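Green set, table pics

Jullumico tableware, the pale green pieces. Putting these up quick before lunch, more when I get to it.

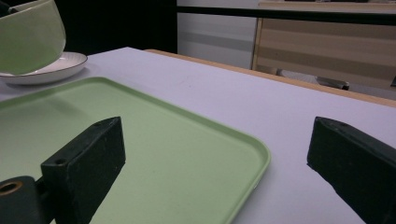
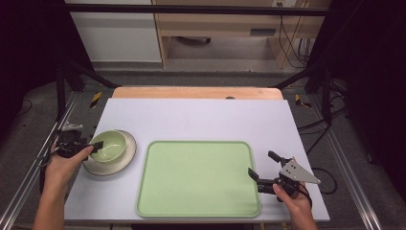
Bowl, plate and tray, pale green and off-white, both pictures.

Notes as I have them –

Tray. Rectangular, rounded corners, raised rim. Big enough for a breakfast for one, small enough for our kitchen shelf. My favorite of the lot.

Bowl. Glossy. Soup, oatmeal, cut fruit. Ekow Quansah wants 2 more for his place, told him to get in line.

Plate. Thin darker line at the rim, goes under the bowl or on its own for toast. Easy to lose in a stack of plain ones so keep it seperate.

We started with 12 pieces in October, down to 10 now. One chipped in the sink, one went home with Yaw Sarpong and I dont expect it back.

Prices – tray is 39, the rest I still have to look up. Kobina Kpodo has the list.

Washing: warm water, soft sponge, no scouring pads on the glossy side. Stack bowls with a paper towel in between if they're going in a box.

Still to come: the mugs, the small dishes, and the Emier pitcher if Arnout Vanhove remembers to bring it over from Garnirbridge.

Questions to Afia, she checks mail mornings.

Posted November 16, 2022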